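Ticket: Label printer drops jobs after lunch
Queue: Batham front office
Priority: Low (was High, was Low)
Status: Reopened, again

9:10 am
Label printer at Batham quits in the middle of a batch. Prints 22 labels, stops, blinks orange, sulks. Power cycling gets another 22. Computer says all 90 were sent and considers the matter closed.

9:40 am
Swapped the USB cable. No change. Swapped it back, out of respect for the old one.

10:15 am
Reinstalled the Dokitz driver. The installer wanted a restart, then a second restart to celebrate the first. Test page fine. Batch of 90 stopped at 22.

11:05 am
Checked the label roll. Box says 4000 labels, and this one was opened in October, so we are not out. Cleaned the gap sensor with the little swab. The swab came out gray. Ran 40 labels without a stop and closed the ticket.
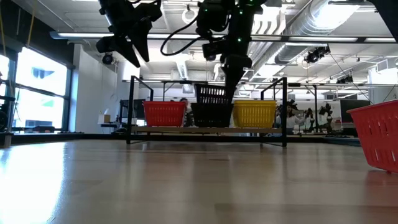 Long table, window side.

1:30 pm
Reopened. Stops at 22. Reporter used the word "still" three times in one email.

1:50 pm
Moved the printer to a different outlet and a different USB port. Also tried it from the spare laptop, where it printed all 90 on the first try. So the printer is innocent and I owe it an apology.

2:20 pm
Compared the two machines. The front office one has the Trastotia plug-in turned on, which "optimizes" print jobs by chopping them into pieces. Piece size is set in a menu called Comfort. I have no further comment on the menu. Default is 22.

2:35 pm
Turned the plug-in off. Batch of 90 printed. Ran it again to be sure – fine. Left a sticky note on the monitor asking people to leave it off.
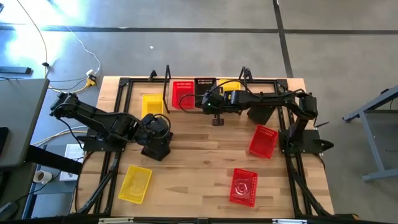
Reply from Javier site, 3:05 pm: We had the same thing on our shipping desk. Turning the plug-in off works until the nightly update, then it comes right back on. You have to uncheck "Restore my preferences" too, on the second tab.

3:20 pm
Found the second tab. Unchecked the box. It asked if I was sure, twice.

3:25 pm
Leaving open until after tonight's update. Sticky note revised.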